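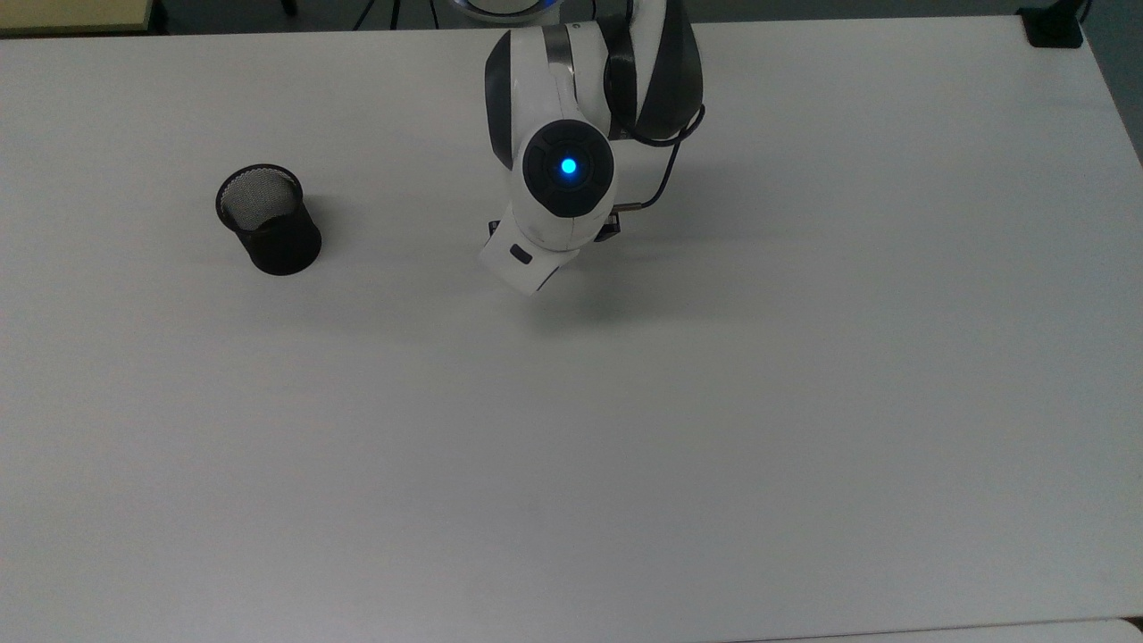

Search this site Enter keywords Go

Gripper trials, month two

The Varnville bench has spent December picking up a pen cup. The Hukeo gripper came first, and on paper it should have won. It closes fast and looks good doing it. It also treats black mesh as a rumor, and 6 of its first 15 tries ended with the cup on its side and the fingers shut very firmly on air.

The Histau is slower and makes a noise like a stapler with a grudge. It got 14 out of 15. Erasto Mutiso, who had argued for the Hukeo in writing, would like it known that the sample is small. He has asked for a rerun with the camera lower, so it looks at the side of the cup and doesn't have to guess from the rim. Fair enough – we'll do that next, with the same cup and the same start pose.

The Ondieki controller stays for both. It dropped its connection 3 times, always after lunch, and the log for the worst of those runs to 3,041 lines, most of them the word "retry." If you have a free evening and low standards for fiction, ask Erasto for a copy.

Bench time is open after 4 p.m. Please put the cable back through its loop when you finish, and leave the cup on the left.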